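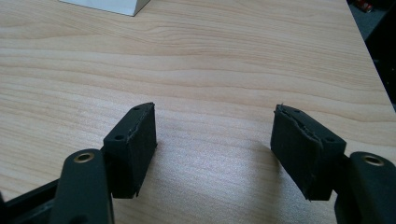
Light wood, long wavy grain, and a bit of shine toward the middle.

About Us

Hi, I'm Shayne Baxter, and I run Hinds, a small table workshop in Stevuncombe. We make tabletops, we refinish tabletops, and if you come by with a tabletop in the back of your car we will almost certainly come out and look at it before you've got your seat belt off.

I started the shop in 2000 in half of a rented garage. My plan was to do chairs, too. I made 13 chairs that first year and every one of them rocked a little, so I sold them cheap to friends and went back to flat things. I've never missed the chairs. Flat is hard enough!

Yolanda Zabala joined me a couple of years in, and she's the reason our finishes look the way they do. Before Yolanda I put on whatever was in the can and hoped for the best. She came from a place that did shop counters, and she had opinions (still does) about sanding, dust, rags, the weather and my radio station. We now do every finish her way, with thin coats and a long wait between them, and I've learned to keep my elbows off things.

What we like

Grain, mostly. I can stand over a board for a good long while just following the lines along, the narrow ones and then those big wide streaks that drift off to one side. Pale wood is my favorite for that. Dark stain can be beautiful, and we'll do it if you ask, but on a light top the tan and honey tones get to do their own thing and you notice something different depending on where you sit at breakfast. When people come in to choose a top I try to keep quiet and let them walk up and down a bit. Yolanda says I'm not as quiet as I think I am.

We also like a soft sheen over a high gloss. You want a little light coming back at you from the surface, enough that the room feels brighter, and you still want to be able to read the newspaper at it without squinting. If you've got a big window next to the table, tell us, and we'll make up a test piece you can take home and leave in the spot for a few days. There's no charge for that, just bring it back.

How it works

Call first or stop in. Bring the measurements of your room, and measure the doorway as well — I mean it. We once finished a lovely big dining top for a customer out on the Stundov road and had to take out a window to get it inside.

After that we'll talk about size, edges and legs. We don't make legs ourselves. Ours come from Trurkia, who have been good to us for years, or you can bring your own. Old sewing machine bases are fine. So are sawhorses, if that's your style.

For repairs, we see water rings, burn marks, nail polish, homework that went through the paper, and lots of marker. Most of it can be sanded back. Some of it can't, and I'll tell you so at the counter before you spend any money. I had one lady ask me to take out every mark except the place where her son had carved his initials, so we worked around it, and it came out great.

Looking after your table

Wipe it with a soft damp cloth and then a dry one. Skip the spray polish, please! Use a trivet under hot pans. If it starts to look tired after a few years, bring it back and we'll freshen it up for a fair price, even if you bought it secondhand from somebody who bought it from us.

Come see us

The shop is at 101 Mill Lane, Stevuncombe, around the back of the building, past the lumber rack. There are 2 parking spots and one of them is usually my truck, but knock and I'll move it. Coffee's on most mornings. Kids are welcome as long as they stay on the showroom side, and so are dogs — Yolanda keeps biscuits in her apron.

Recent posts
Getting a water ring out of an old top
Choosing a table for a narrow kitchen
Yolanda's rules for sanding between coats
Do you need a square edge or a round one?
Legs from Trurkia: new shapes in stock

Contact | Directions | Repairs | © 2019 Hinds, Stevuncombe | Back to top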